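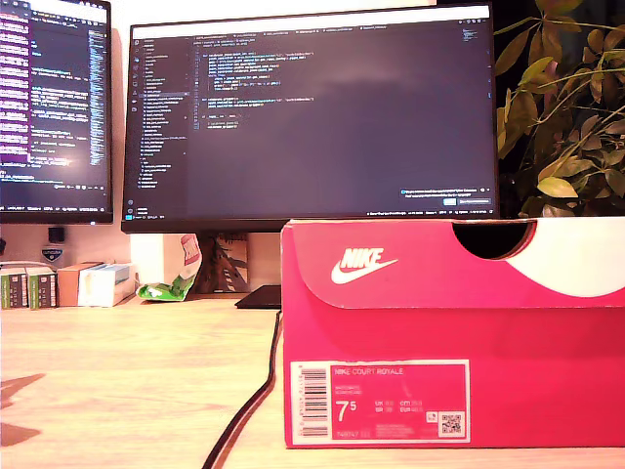
本页最后修改：2023年8月11日

操作台上的鞋盒，NIKE COURT ROYALE，7.5码。条码竖着印在标签左侧，右下角还有一个小二维码。后面的屏幕开着代码编辑器。

Pendico开放日参观记

请柬上写的是“见证仓储的未来”，停车券上写的是“限停2小时”。我们在未来里待的时间比停车券允许的长一些，这笔钱后来没有人肯报销。

去的是Pendico在Kistness园区的那栋楼，做机械臂拣货和退货分拣。我在鞋类仓库上班，跟鞋盒打交道的年头不短，收到请柬的时候心情比较复杂：一方面好奇，另一方面，请你去看一台据说能干你这份活的机器，还管午饭，总觉得这顿饭不太好消化。午饭是三明治，确实不太好消化。

下面按参观顺序写，想到哪写到哪。会场里走动的人很多，有的站点我挤到了前排，有的只看见别人的后脑勺，后一种我尽量少发表意见。

【签到处】

签到是自动的。你对着平板报名字，它打印一张胸牌。我的名字少了一个字，我又报了一遍，它给我打了第二张，少的是另一个字。我把两张叠着别上，凑成一个完整的人。旁边的工作人员看了一眼，说可以的，很多人都这么戴。

门口有大屏幕循环播宣传片，里面的仓库地面亮得能照镜子，一个穿白衬衫的人背着手在货架之间散步。我们仓库里能背着手散步的只有来查消防的。

【第一站：认盒子】

头一个演示就是鞋盒，这让我顿时有了回家的感觉。

流程讲起来很短：盒子到位，系统找标签，读条码，把条码对上库里的尺码和款式，再告诉机械臂该往哪个格口送。软件叫Zokix，讲解的人每次说到这个名字都要停半拍，好像在等我们鼓掌。第一次真有人鼓了，后面就没有了。

难的地方在标签。鞋盒的标签上挤了一堆东西：款式名、大号的尺码数字、旁边一排换算尺码、条码、二维码、货号。人看习惯了，眼睛自己会往该看的地方落。相机没有这个习惯，它对所有的字一视同仁，盒盖上的大字在它眼里也是字，而且比条码大得多。讲解的人说早期版本特别喜欢读盒盖，读得又快又准，读完以后一无所知。我听了很亲切，我们组里新来的也这样。

然后是尺码。同一双鞋，一张标签上UK、CM、BR、EUR各有各的数，系统只认其中一种，认错了就会把鞋送到另一个脚的主人那里去。有人问那为什么不只读条码，讲解的人说主要就是读条码，读文字是用来复核的，退货的盒子常常条码被胶带盖住，或者被人用笔划过。问的人点点头。我也点点头。胶带这件事，他说的是实话，我们那边专门有一把小铲子对付它，铲子上还缠着胶带。

我问，盒子里的鞋和盒子外的标签对不上怎么办。这在退货里是家常便饭：盒子是新的，鞋是三年前的，有时候还是两只左脚。讲解的人说这个问题非常好。据我的经验，听到“这个问题非常好”，后面就不用记笔记了。果然，他说这属于下一阶段。

【第二站：抓盒子】

夹爪是Marchetti的，有吸盘式和两指式可以换。现场演示用吸盘，理由是纸盒表面平整。可纸盒表面平不平整，要看它经历过什么。演示区准备的盒子都很年轻，没有被压过、淋过、坐过。

吸盘吸住盒盖，往上一提，盖子起来了，盒子没起来。

这一下全场安静。讲解的人说，这正好给大家展示一下异常处理。机械臂举着盒盖停在半空，状态灯变了颜色，过了一会儿它把盖子放回去，放得相当端正，换了个侧面重新吸，这回成功了，大家松了口气，鼓掌比给Zokix的热烈。说句公道话，它把盖子盖回去的那一下是我当天最佩服的动作，我认识的人里能做到盖子放正的不多，包括我。

后来排队喝水的时候听两位同行聊这件事，一位认为是失误，一位坚持是安排好的。两个人争得比演示本身还精彩。我倾向于失误，因为安排好的东西一般会出别的岔子。

演示区外面有一道黄线，请勿跨越。线画得很直，大家的脚尖也都压得很直，全在线上。工作人员每隔一阵子就温和地请大家退后，大家温和地退后，然后再温和地回来。机械臂的安全区感应倒是灵得很，有人伸手指了一下，它就停了。那个人把手收回来，它继续；他又指了一下，它又停了。他显然发现了一种乐趣，被同事领走了。

【第三站：分拣墙】

分拣墙是一整面格口，盒子按订单分进去。墙边有块计数牌，我路过时显示3,679。问是什么数，工作人员说是累计成功投放。问从什么时候开始累计，她说要去核实一下。等我绕完一圈回来，数字没有变，她也还没核实回来。

我没有嘲笑的意思。我们仓库也有一块“安全生产天数”的牌子，电池没电很久了，数字特别吉利，没人舍得换。

分拣墙跑起来以后挺好看，节奏均匀，让人想坐下来。可惜唯一的椅子上放着一箱备用的吸盘。同去的人里有做物流软件的，他关心接口，问了很长一串缩写，工作人员也用很长一串缩写回答，双方都显得很满意。我关心的是格口满了怎么办。答案是：亮灯，叫人。

我把“叫人”记在本子上，并且画了圈。整个上午凡是问到“如果……怎么办”，最后一步基本都是叫人。盒子破了，叫人。标签没了，叫人。两个盒子粘在一起，先试着分开，分不开，叫人。参观到这里我对自己的饭碗重新有了信心，尽管这份信心的内容是以后专门处理破的、没的、粘在一起的。这跟我现在的工作区别不大。

【第四站：自己动手】

这一站让来宾自己教机械臂做动作，拖着它的手腕走一遍，它记住，再自己走一遍。报名的人很多，孩子优先，有几位成年人为此临时显得很年轻。

轮到我的时候，我教它从左边拿盒子放到右边，自认为动作很利落。它重放的时候我才看见自己中途犹豫了一下，在半空拐了个小弯，大概是在想放哪儿。机器忠实地保留了我的犹豫，每一遍都在同一个地方拐弯。工作人员说可以在软件里把轨迹抹平。我说不用了，留着吧。

排在我后面的小姑娘教它把盒子推倒，一遍就教会了，重放效果完美。她要求再看一遍，工作人员给她又放了一遍。队伍里没有人催。

【午饭】

前面说过了。补充一点：饭是由一台送餐小车推出来的，小车走到地毯边沿就不走了，礼貌地播放“请让一让”，面前并没有人。最后由两位穿制服的先生抬过去。他们抬得很熟练。

咖啡机前面的队伍比任何一台机械臂前面的都长。

【问答环节】

下午有座谈，标题很大，椅子很硬。录几段我听清楚了的，措辞是我的，意思应该没跑。

有人问价格。回答：要看具体场景。
有人问一般的场景要多少。回答：没有一般的场景。
有人问最便宜的那种不一般的场景。会场笑了，回答的人也笑了，然后请下一位提问。

有人问安装需要多久。回答是12周，附带一个条件，就是仓库的数据要干净。我前后左右的人同时低头看鞋。谁家的数据是干净的，请举手。我们库里有一个款式叫“测试勿删”，有库存，还卖出去过。

有人问夜里出故障谁来修。回答是远程支持。追问：远程支持是人吗？回答：白天是。

也有让我改主意的问题。一位女士问，你们自己人最不喜欢这套系统的什么地方。台上商量了一下，答得比前面都长：光线变化会影响读码，下午太阳斜着进来的时候，贴膜的盒子会反光，他们为此在现场试过好几种遮光办法，目前最有效的是窗帘。这个回答比宣传片管用，我愿意为了窗帘相信他们是真干过活的。

还有一件事值得记一笔。他们承认演示用的盒子种类偏少，1月那次内部测试里，形状不规则的退货包裹表现就不行，塑料袋尤其糟，软的、滑的、自己会塌下去。塑料袋打败机械臂的消息在我们这一排传得很快，有种不太光彩的喜悦。

【纪念品】

帆布袋一只，里面有笔、便签本、一张问卷和一块印着Pendico的擦镜布。擦镜布质量很好，是全部展品里我唯一当天就投入使用的。

问卷满分5分，请为“您对自动化的信心”打分。我打了中间，又觉得中间显得没主意，涂改了一下，变成一团墨。听说问卷也是机器读的，那我这一份大概也要叫人。

【几点实用的，给想去的同行】

停车位在楼后面，前面的是给货车留的，保安会先让你停好再告诉你。

想看抓取就早点去，午饭以后人都堵在自己动手那一站，而且机械臂下午也要歇，说是例行校准。

带自己的盒子去。他们不反对，我问过。最好带几个被压过的、贴过胶带的、盖子松的，放上去让它试，比听讲解有用。我事先不知道，空着手去的，一路都在惋惜家里那堆烂盒子，平时从来没有这么想念过它们。

想问价格的可以省点力气，留个邮箱，他们会来找你。我留了，当天晚上就收到一封“感谢您的莅临”，抬头是我那个少了字的名字。少的是第二张胸牌上的那个字。

【回来以后】

第二天上班，组里问怎么样，我们要不要收拾东西。我说还早，它盖盖子比你们强，其余的再看看。然后传送带上来了一个盒子，标签是一款，里面是另一款，两只鞋尺码差半号，鞋带系在一起打了死结。

我站在那里看了它一会儿，想起“下一阶段”这几个字，去找剪刀了。

分类：参观与展会 ／ 仓储自动化 ／ 图集
分享 12　评论 5

评论暂时关闭，更正请使用页面底部的联系表单。

联系我们 ｜ 版权所有，转载请注明出处 ｜ 返回顶部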